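Progress report to the Grinley fund, third quarter
Project: Tristura, theater evenings for military families
Prepared by Bronwyn Brunton, Sep 18, 2020

Dear Bernice Ackah,

I send you the report on our work since July. The money was received in full and we thank you for it.

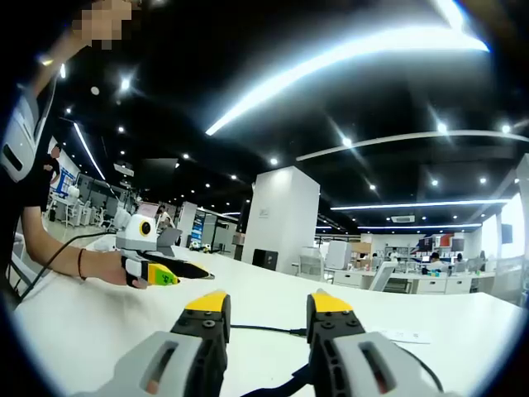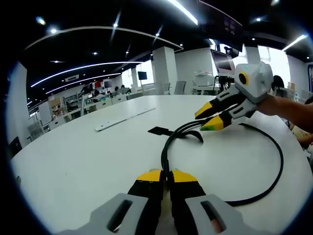
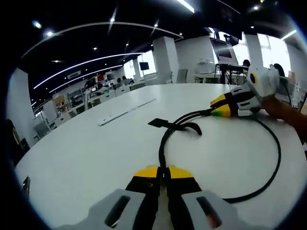 At the white table.

Play and readings
The play "Bokitgate" now has a complete second draft. It is the story of a sergeant's family in the year after he comes home. We held 12 readings, nine of them online and three in the hall in Lyons, with the chairs set far apart. In total 354 people listened to a reading, and 112 of them filled in our form afterwards. Many spouses wrote that the kitchen scene in the second act is too short. The writer agrees and is making it longer.

Talks after the play
After each reading there is a talk with a counselor. 35 persons asked to be contacted again – this is more than we planned, and the counselor's paid hours for the quarter are already used. I would like to move a part of the travel money to this line. Please tell me if the fund allows it.

Delays
The performance on the base is postponed and we have no new date. Two actors left the cast for other work. One role is filled, the role of the older brother is still open.

Next quarter
We will finish the third draft, choose the missing actor and record one reading with captions for families who are stationed abroad. The table of expenses follows in a separate letter.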